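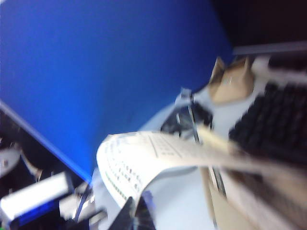

## Villau 16 Portable Typewriter, Reconditioned

The Villau 16 is a manual portable for people who want to type letters, labels and drafts without plugging anything in. We sell it cleaned, adjusted and fitted with a new ribbon. Pale casing, black keys.

Machines come through our Safavi workshop, where Triin Priedītis strips and cleans the type basket, replaces the feed rollers and sets the margins. A typed sample sheet ships with every machine, so you can check the alignment before you load your own paper.

### Details

- Type size: pica, 10 characters per inch
- Ribbon: half-inch, black or black/red
- Line spacing: single, one and a half, double
- Carrying case: Drilosska hard case, sold separately
- Warranty: 16 months on parts and labor

Weight varies a little between early and late machines. Early ones have a metal return lever and late ones a plastic one. Tell us in the order notes if you want one or the other – we can't always match it.

### Ribbons and spares

Ribbons are sold singly or in packs of three. Standard universal spools fit, but keep the original metal spools if your machine has them. The Vorneletti spool has a taller hub and will jam the cover.

Replacement drawbands are part no. 118. Platen recovering is done to order and takes four weeks, longer in December.

### Shipping

Lock the carriage before moving the machine any distance. Leave the foam blocks under the carriage until it is on the desk, then lift them straight out.

Returns are accepted within 30 days in the original carton. For repairs to a machine bought elsewhere, write to Sarmīte Sproģis at the service desk with the serial number, found under the ribbon cover on the left side.

Page updated 2/7/22. Prices do not include sales tax.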